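The Pelside Folding Workbench, After a Full Summer of Use

I bought the Pelside back in July, after my old bench finally gave up one of its legs for good, and I promised a few people at the Taipe makers' evening that I would write something up once I had lived with it for a while.
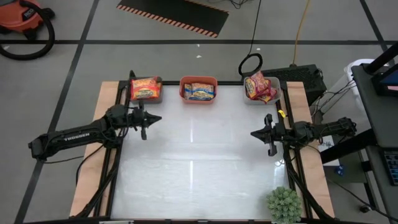 So let me start with the good news, and there is plenty of it. The Pelside is steady. I mean properly steady, the kind where you can lean your whole weight into a hand plane and the thing just sits there and takes it. My old Vurier used to creep across the garage floor whenever I sawed anything thicker than a broom handle, and I had gotten so used to chasing it that the first week with the new one felt a bit like stepping off a boat.

Putting it together took me one evening and two cups of tea. The instructions are mostly drawings, which I like, though step 7 shows the cross brace upside down (I fitted it that way, naturally, and had to take it all apart again). The bolts are a good size for cold fingers and there were a couple of spares in the bag.

The folding part is where I'm less in love. It does fold, and it does fit behind my bicycle, but it weighs more than you would guess from the pictures on the box, and the latch on the right side is stiff. My neighbor Siobhán Carroll borrowed it to hang some doors and told me she left it up in her hallway for 5 days so she wouldn't have to wrestle with it. A drop of oil has helped mine. I still wouldn't want to carry it up a flight of stairs!

The clamps open to 22 inches, plenty for the chairs and picture frames I mostly work on. The jaws have soft pads that haven't marked anything yet, even pine. I do wish there were a little shelf underneath for pencils and screws. Lolora makes a clip-on tray that is supposed to fit, and I keep meaning to order one.

Would I buy it again? Yes, I would, and I'd probably pay a little extra for a smoother latch. If you only need a bench once or twice a year, the smaller Vurier is lighter and will do you fine — but if you're out there most weekends like me, get the Pelside and clear a good spot for it where it can stay put.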